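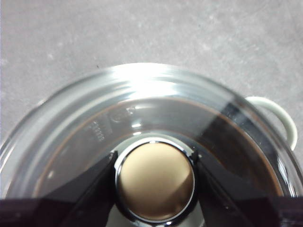 Dark stuff, glass jug, grey benchtop.

I've been told for years that I should weigh my coffee water. The Prokier brew guide says so, the bloke at the Ommont counter says so, and every forum I've ever regretted reading says so twice. I am not convinced. The jug has what look like measuring lines moulded into the side, and I'd like someone to explain why those were good enough for my grandmother's gravy but not for my breakfast.

So I tried it their way for 13 mornings. Scales out, timer on, 200 grams of water poured in 4 goes while I stood there in my socks. Then I went back to guessing for another eight, using the same beans from Sostach, and wrote down what I thought of each cup before looking at the notes from the last one.

The weighed ones were more alike, I'll give them that. Were they better? Two were very good and one tasted like a wet fence. The guessed ones had much the same spread — a bit stronger on average, because I have a heavy hand with the scoop.

My one real complaint about the lines on a jug is that you can't read them once the coffee's in, at least not in my kitchen before the sun's up. A strip of coloured tape on the outside fixes that for nothing.

The scales have gone back in the drawer with the Bouvier milk frother, another thing I was assured would change my mornings. I might get them out again in September when I start baking.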